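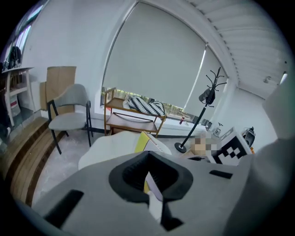
My sister's reply when I said I was going to review a coat stand was that a coat stand is a stick, and how much can you possibly say about a stick? Quite a bit, as you'll see, plus a few words on the rolling cart I bought in the same order.

## Clelent coat stand, black

I've had this since March. Before that, everything in my front room went over the back of the gray chair, and by Thanksgiving you couldn't find the chair. Our hall is too narrow for wall hooks (coats stick out farther than you'd think, and you end up walking past them sideways), so I wanted something that could stand out in the room near the window and not look like office surplus.

The shape is what sold me. Black pole, curved hooks up top, round black base. It went together in one evening without much swearing. The pole comes in sections that screw into each other, and you need to get them properly tight or the whole thing develops a lean. Mine leaned for a week! I took it apart, started again from the base, cranked each joint down as hard as I could, and it's been straight ever since.

What I like:

- The hooks curve up enough that a bag strap stays put. My old stand had stubby pegs and my bag was on the floor every other morning.
- The base is flat and the vacuum bumps right up against it.
- It doesn't hog the room. Because it's so skinny you still get all the daylight from behind it when the blinds are up.

What I don't like so much: it really wants to be loaded evenly. One heavy winter coat on one side, nothing on the other, and it gets tippy. I hang my work bag opposite the coat and that takes care of it, but if you've got kids who yank things, I'd look for a wider base. Also the finish shows every bit of dust, so keep a rag handy.

It was 99 dollars. I went back and forth on that for ages, I'll admit. You can get a coat stand for 29 at the big discount places and I've owned two of those, and both ended up at the curb. So far this one feels like it'll stick around.

## Sevuneck two-tier cart

This was supposed to be a coffee cart. I had big plans, with the French press and the mugs and a little jar of sugar, and then of course the French press stayed over by the window where it's always been and the cart got the zigzag pillow. It's a very nice home for a pillow.

As furniture I'm happy with it. The shelves are a light wood color that looks good against the pale blinds, and the rails are thin, so it doesn't feel bulky even with stuff on both levels. It rolls easily on a hard floor. On my bedroom rug it was a struggle, and I wouldn't buy it for carpet.

My one gripe is the instructions. The drawings for the top and bottom shelf look almost identical, and I put mine on upside down the first time. Lay all the pieces out on the floor before you touch a screw. Save the box too, at least for a while. Mine got flattened and leaned against the wall in case I needed to send something back, and I still haven't gotten around to recycling it.

I'd seen a Llewellyn cart I liked even better, with a drawer and everything, but it was 400 dollars and I couldn't do it. Not for a pillow.

## So, would I buy them again?

The stand, yes, and I'd get the same color. The cart, yes, if you have bare floors and a bit of patience with screws. I'm giving the stand four stars and the cart three and a half, and I may bump the cart up if I ever get the coffee things onto it. Next on my list is a Uvurer shelf for the other side of the room, so if you have one, let me know how it holds up with books!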